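4. Where does the word for the kitchen drawer go?

I should own up to a bias before I start this section. I grew up in a house where the drawer under the kettle was called the glory hole, a perfectly respectable phrase in my grandmother's day, and I have been curious ever since about what people call the places where they put things that have no place. Every home seems to have one (mine has several, I'm afraid) and hardly any dictionary bothers with them. The big dialect surveys went out asking farmers about ploughs and cowsheds and the smallest pig of the litter, and quite right too, but they rarely asked where you kept the string.

So that is what I asked in Trallemine. I went door to door along the harbour side in May with a notebook and a very short list of prompts, and I let people talk for as long as they liked. The main prompt was simply "where would you look for a spare fuse?" I never used the words drawer, box, tin or cupboard myself, because in the pilot work I found that whatever word I said first came straight back at me. In the end I had over 200 answers I could use, which was far more than I'd hoped for, and a great many cups of tea.

4.1 The old word and the new ones

The word I had gone looking for was nesow. It turns up first in a household list of 1746, written down by a shipping clerk called Visser, who notes "one nesow with cord, wax and ends" between a bellows and a pair of boots. There is no telling from the list whether he meant a box, a basket or a shelf. My reading is that he didn't much mind, and that the word named the muddle first and the container second. I'll come back to that, as it matters for the rest of the argument.

What I can say is that the word is alive. Older speakers used it freely and without being nudged. "It'll be in the nesow" was the commonest whole sentence in my notes, and for most of them it meant a drawer. Younger speakers knew it too, though plenty of them laughed when they said it, and for them it had wandered. It could be a carrier bag on the back of a door, the bottom of a wardrobe, even a folder on a computer. One woman used it for the glove compartment of her car and then stopped and said she'd never noticed herself doing that before! I love those moments, and I wish there were a tidy way to count them.

Alongside nesow there is a crowd of newer words: the odds drawer, the bits box, the man drawer (which caused a row in one house), the tub. I had expected these to be pushing the old word out. They aren't, or not in any simple way. Most people had both and used them for different things. The odds drawer was where you put something on purpose. The nesow was where it ended up.

4.2 Muddle first, container second

Now, this difference between putting and ending up is the nearest thing I have to a finding, so let me try to be careful with it. In English we are used to container words that come to stand for what's in them. We drink a glass, we eat a bowl, we boil the kettle when we mean the water. The movement goes from the vessel to the stuff. With nesow I think it went the other way, from the stuff to whatever happened to be holding it, and that would explain why the word has been so easy about changing its shape over the years. If it had ever properly meant "drawer", it would have had a hard time becoming a bag.

I have 2 bits of evidence for this. The first is grammar. Older speakers would say "a bit of nesow" as happily as "a nesow", much as you might say a bit of string or a bit of rubbish, and you can't really do that with drawer. The second is that people would argue with me about the contents but never about the container. When I suggested that a sewing box might be a nesow, I was told firmly that it couldn't be, as everything in it was for sewing. When I suggested that a bucket might be one, the answer was usually "well, what's in it?"

The material doesn't seem to count either. I had wondered whether plastic tubs, which are the newest arrivals, would be left out of the word as too modern. They weren't. A good many speakers told me that a tub you could half see into was if anything a better nesow than a drawer, as you could have a guess before you rummaged. 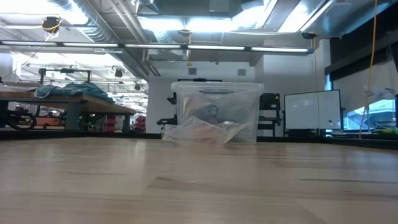

Figure 5. A translucent plastic storage bin at the far side of a wooden table, its contents blurred by the plastic.

The guessing came up again and again, and it brings me to the verb. To nesow, or more often to go nesowing, is to search without much hope, and it's the form that children use most. You can go nesowing in a drawer, but you can also go nesowing in a rock pool, or on the market late in the afternoon when the stalls are packing up. Nothing about a container is left in it at all. If my account is right then that's just what we should expect, as the muddle is the part of the meaning that was there from the start.

4.3 A word of caution from up the coast

I don't want to make too much of one town. When I tried the same prompts in Memel, a much smaller place with its own ideas about everything, nesow was known but it was rude. It meant an untidy person, and I said it cheerfully to a man in his own doorway before I found that out. He was very good about it. It may be that the Memel sense is a later joke on the Trallemine one, or that both go back to something older meaning a heap or a tangle, which I'd dearly like to be true and can't show. Visser's list is no help here, and I have found nothing in the parish papers that comes before it. For the time being I treat the two as separate senses, and the tables in the next section leave the Memel answers out.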